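Equipment Review: Utico Folding Table
Flollurbridge Community Learning Center, Purchasing Office

The Utico folding table was placed on trial in January as a possible replacement for the older Zarnex tables in the two ground floor classrooms. Six units were used for adult evening classes, homework sessions and one public meeting.

Setup is simple. The legs lock with a firm click, and staff reported no slipping during use. At 12 kilograms, each table can be moved by one person over short distances, although two are advised on the stairs. The Zarnex model remains quieter when dragged across tile, and its feet are easier to replace.

The main weakness is storage. Folded units do not stack evenly, and the cart sold with them would not pass through the door of the Tuhiwai Room. A wider cart is available at extra cost.
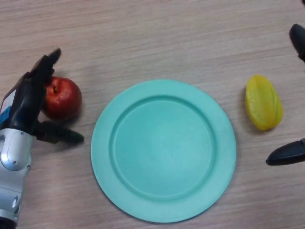
Plate and apple on a light wooden tabletop.

Surfaces should be wiped after each session with a mild cleaner. Bleach products are not covered by the warranty.

Rating: 70 out of 100. Recommended for classrooms with storage on the same floor. Orders of 40 or more require written approval from the Purchasing Office.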